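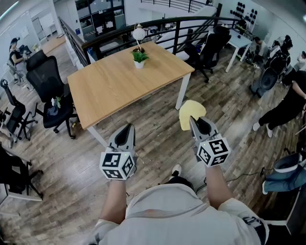

Figure 1. Paired hand-held grippers with marker cubes in an open-plan office. The right gripper is closed on a yellow cloth.

Operating Rules for Hand-Held Gripper Recording in a Shared Office
Project report, Automation Practice module
Submitted Thu 3 March

Summary

The project drafted and tested a set of operating rules for recording cloth-handling demonstrations with hand-held grippers. The rules were written for the Vasora recording program, which works in an occupied office on the upper level of the Catacutan building. An existing guidance sheet covered the hardware only. It did not address the room, the other people in it, or the conditions under which a recording should be thrown out. The rule set described below has 14 clauses in four groups. It was applied during the second half of the recording period and compared with the first half using the reject log.

1. Background

Hand-held grippers let an operator perform a task directly while the tool position and the finger camera image are stored for later training. The position of each tool is recovered from printed square markers on a cube fixed to the tool. The method needs no robot arm on site and can be used in ordinary rooms. It also moves the work outside the fenced cell for which most machine safety practice is written.

Three sources of requirements were reviewed before drafting: the building's own floor rules, the department's policy on images of people, and the handling notes supplied with the Ploltix recording software. They overlap very little. The floor rules concern escape routes and cables. The image policy concerns consent and storage. The Ploltix notes concern frame rate, marker visibility and battery state. Where two sources disagreed, the stricter one was adopted.

General robot safety standards were read for terminology. Their force and speed limits were not carried over. The tool has no powered arm and its motion is the operator's own. Pinch risk at the jaws remains and is covered in clause A3.

2. Scope

The rules apply to one or two operators recording at the same time with one pair of grippers each. Tasks are limited to soft items: towels, cloths and light garments. Hard, hot or liquid-bearing items are out of scope, as is any work within arm's reach of an open stair edge. Post-processing is covered only to the point where a file is accepted or rejected.

3. The rules

Group A: Tools

A1. The marker faces are wiped with a dry cloth at the start of a session. Scratched or lifting markers are replaced before use and the tool is recalibrated.
A2. Both tool indicator lights are confirmed green before the first take. Any other state ends the session until the fault has been entered in the log.
A3. Fingers are kept off the jaw pads while the tool is held in the other hand. Items are loaded by closing the jaw on them where they lie.
A4. Pads are checked for lint every 20 minutes when terry or other looped fabric is in use.

Group B: Room

B1. The operator walks the working area once without tools and moves any loose item from the floor.
B2. Cables are routed along furniture where possible. A cable that must cross open floor is taped over its full crossing length or covered with a ramp.
B3. Office chairs not needed for the task are pushed out of the operator's turning circle. Casters make them drift, and the check is repeated after each break.
B4. A walking route at least one desk width wide stays open between the working area and the stairs.

Group C: People

C1. Everyone on the floor is told before recording starts and is shown where the tools will be used.
C2. Faces are obscured before a file leaves the recording computer. Obscuring is checked by a second person on a sample of every batch.
C3. A person who asks not to be recorded is given a time at which the cameras are off. No reason is requested.
C4. The operator stops and lowers both tools when someone enters the turning circle.

Group D: Data

D1. A take is rejected if either marker cube is lost from view for longer than one second during a grasp.
D2. A reject is logged with one cause code. The operator may not delete the file.

Clause D2 was the most debated in drafting. The first version allowed operators to delete an obviously failed take at once, which keeps storage small. It was dropped after a trial week in November, when the number of deleted files could not be reconstructed and the reject rate for that week had to be left out of the analysis.

4. Method

Recording was divided into two periods of equal scheduled hours. In the first period only the hardware sheet was in force. In the second all 14 clauses applied. Operators, task list and room were unchanged. The task list consisted of picking a towel from a table, folding it once, folding it twice, and handing it from one gripper to the other.

Each take was reviewed in Ploltix by a student who had not recorded it. The reviewer saw the finger camera stream and the tracked path side by side and assigned a result of accept or reject. For rejects, the cause code was chosen from a fixed list: marker loss, grasp failure, interruption, image policy, or other.
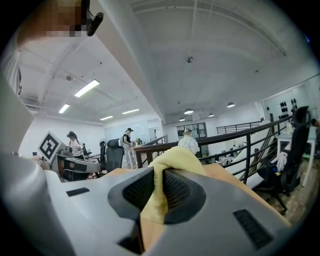 Towel tasks placed the greatest demand on the reviewer. Fabric gathered between the pads can hide the contact point from the finger camera, and whether a grasp is still holding must then be judged from the shape of the cloth over several seconds. A written criterion was added after the first batch: the grasp counts as held if the cloth moves with the tool over a path longer than the width of one pad. Reviewer agreement improved once this was in use, though agreement was not measured formally before the change.

5. Results

A total of 2,445 takes were reviewed over both periods, of which 1,870 were accepted. Marker loss was the most frequent cause code and accounted for 227 of the rejects. Grasp failure was next, followed by interruption. The image policy code was used rarely.

The share of takes rejected for interruption fell in the second period. Most of the change followed the introduction of B3 and C4, although the two were brought in on the same day and their effects cannot be separated. Marker loss changed little. The logs show that it clusters at the handover task, where one forearm passes in front of the opposite cube, and no clause addresses arm posture.

Setup time increased. The room walk, the cable check and the announcement together took longer than the hardware check alone, most noticeably when the floor was busy. Operators reported that C1 became quicker as people grew used to it. Two operators said that A4 broke their rhythm and asked for a longer interval. The interval was kept, as lint was found on the pads at most of the checks.

6. Discussion

The rules reuse ordinary workplace practice and add little that is specific to robots. This was intended. A person crossing the floor does not distinguish between a cable for a recording rig and a cable for a lamp, and the same tape specification serves both.

The weak point is C2. Automatic obscuring works on most frames but is less reliable with the strongly curved finger camera view, where a head near the edge of the image is distorted. A sample check of each batch reduces the exposure without removing it. Full review was estimated to need more hours than the project had. The host, Plasuveo, has since asked that any batch of more than 1,000 takes be split before checking, so that a missed face can be traced to a smaller set.

B4 is stated in desk widths because operators ignored a distance given in centimeters during the pilot. The measure is imprecise and depends on the furniture. A floor marking would be preferable where the building allows it.

7. Limitations

The comparison is before and after, with no parallel group. Operators gained practice during the first period, and part of the fall in interruptions may be due to this. One room was used. The results should not be applied to rooms with powered equipment in motion.

8. Further work

A clause on forearm position during handover should be drafted and tested against the marker loss code. Reviewer agreement should be measured from the first batch. The cause code "other" was used too freely and needs to be divided, with separate codes for software stops and low battery.

Appendix A contains the session checklist on one page. Appendix B contains the cause code definitions. The reject log is held by the department and can be requested with the module number.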